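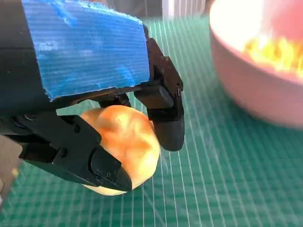
4주차 주제는 그리퍼 비교입니다. 드디어 재미있는 부분이에요! 지난 시간까지는 팔의 궤적만 다뤘는데, 같은 궤적이라도 끝에 무엇을 다느냐에 따라 결과가 완전히 달라집니다. 두 손가락 그리퍼에서는 접촉면이 두 군데뿐이라 손끝 패드의 모양과 재질이 거의 모든 것을 결정합니다. 매끈하고 둥근 검은 패드가 동그란 물체를 양쪽에서 받치는 자세를 잘 봐 두세요. 접촉점을 잇는 선이 물체의 중심에서 벗어나면 물체가 돌기 시작하고, 말랑한 물체라면 돌기 전에 먼저 눌립니다. 빵이나 과일이 나무 블록보다 훨씬 좋은 시험 대상인 까닭이 여기 있습니다.

4.1 비교할 때 맞춰 둘 조건
물체의 시작 위치와 방향, 접근 높이, 닫는 속도.
격자가 인쇄된 매트를 쓰면 위치를 다시 맞추기가 정말 편합니다. 조건당 시도는 30회로 하고, 27회 이상 옮기면 '안정'으로 적습니다. 떨어뜨린 경우와 눌려서 모양이 변한 경우는 반드시 다른 칸에 기록하세요. 두 가지를 한 칸에 합치면 나중에 힘 설정을 바꿀 근거가 사라집니다.

4.2 손목 카메라
손목 카메라는 손끝과 물체의 거리를 가까이서 보여 주지만 팔이 움직이면 시야도 통째로 움직입니다. 역광과 흔들림이 겹치면 윤곽이 금방 뭉개지고요. 노출을 고정한 설정과 자동 설정을 둘 다 시험해 보세요.

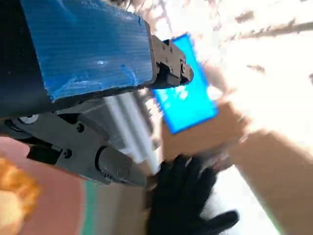 Larysa Zakharchenko는 예습 게시판에 노출을 고정하면 밝은 배경에는 강해져도 그릇 안쪽처럼 그늘진 곳에서 물체를 놓치지 않겠느냐고 적었습니다. 아주 좋은 지적입니다! 그래서 이번 실습에서는 그릇 밖에서 집는 구간과 그릇 안에 놓는 구간을 나누어 채점합니다. Clundetti 제어기를 쓰는 조는 구간이 바뀔 때 로그에 표시를 남겨 주세요.

4.3 다섯 손가락 손과의 비교
손가락이 많다고 늘 유리하지는 않습니다. 길쭉한 페이스트리는 여러 손가락으로 감싸면 힘이 나뉘지만, 결이 살아 있는 윗면을 건드리면 부스러지기 쉽습니다. 둥근 번은 바닥 가까이를 잡아야 하니 손가락 두께가 문제가 됩니다. 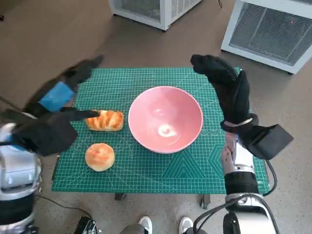

장갑도 변수입니다. 천과 고무는 마찰이 다르고, 두꺼운 장갑은 손끝의 유효 폭을 넓힙니다. 장갑을 바꾸면 새 조건으로 보고 30회를 처음부터 다시 하세요. 귀찮아도 여기서 나오는 차이가 꽤 흥미롭습니다.

과제: 그리퍼 하나와 물체 둘을 골라 결과표와 실패 사례 분석을 제출합니다. 배점 100점, 마감 10월 19일 금요일. 조 편성 문의는 Slamet Purba에게.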